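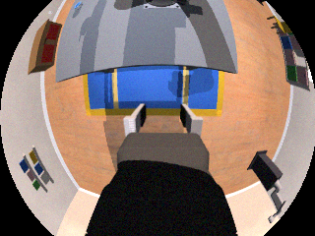

Minutes recorded by Randa Boutros, Secretary
Posted under: Club Business

DANDARACH ROWING ASSOCIATION
Minutes of the Regular Meeting of the Board
August 13, 2019
Clubhouse, Upper Room

Present: Hyun-seo Hwang (President, in the chair), Issa Chidiac (Head Coach), Randa Boutros (Secretary), Janaka Biswas (Regatta Director)
Absent with notice: Jad Khasawneh (Equipment)

1. Call to order
The President called the meeting to order at 7:04 p.m. A quorum was present.

2. Minutes of the previous meeting
The minutes were approved with one correction. Under item 6, "Hinel Cup" was changed to read "Hinel Head Race." Moved by Mr. Chidiac, seconded by Mr. Biswas. Carried.

3. October regatta
Mr. Biswas reported that 57 crews had entered to date. Last year's final entry was 156 boats, with most clubs entering in the last two weeks. The early entry fee will remain open until the end of the month.

The course will again run downstream from the Rizk footbridge to the town landing. The county has asked that the landing be kept clear for fire department access at all times. Trailers will be directed to the upper field, and Mr. Biswas will send a revised parking map to all visiting clubs.

There was discussion of the order of events. Mr. Chidiac asked that the novice fours be moved ahead of the masters doubles so that shared boats could be returned to the dock and rerigged. Mr. Biswas noted that this would place two junior events back to back, and that several smaller clubs would have rowers in both. It was agreed to move the novice fours and to add a break of 50 minutes after the junior quads.

Motion: That the schedule be adopted as amended. Moved by Mr. Biswas, seconded by Mr. Chidiac. Carried.

4. Sponsorship
The President reported that Arken has confirmed its support for the regatta on the same terms as last year. The agreement covers medals and the rental of two safety launches. Arken has asked for its banner to be placed at the finish line. No objection was raised.

The Secretary was directed to send a letter of thanks.

5. Equipment
In the absence of Mr. Khasawneh, his written report was read by the Secretary. The older of the two training eights has a cracked rigger at the five seat and is out of service until a replacement arrives. Members are reminded that damage must be entered in the boat log on the day it takes place.

Motion: That up to $100 be spent on replacement heel ties and bow balls before the regatta. Moved by Ms. Boutros, seconded by Mr. Chidiac. Carried.

6. Coaching
Mr. Chidiac reported that fall practice times have been posted in the boat bay. Juniors who have not completed the swim test may not row until they have done so. Parents have been notified by letter.

7. Other business
A member's request to store a private single on the lower rack was tabled until Mr. Khasawneh is present.

8. Adjournment
There being no further business, the meeting was adjourned at 8:31 p.m.

Respectfully submitted,
Randa Boutros, Secretary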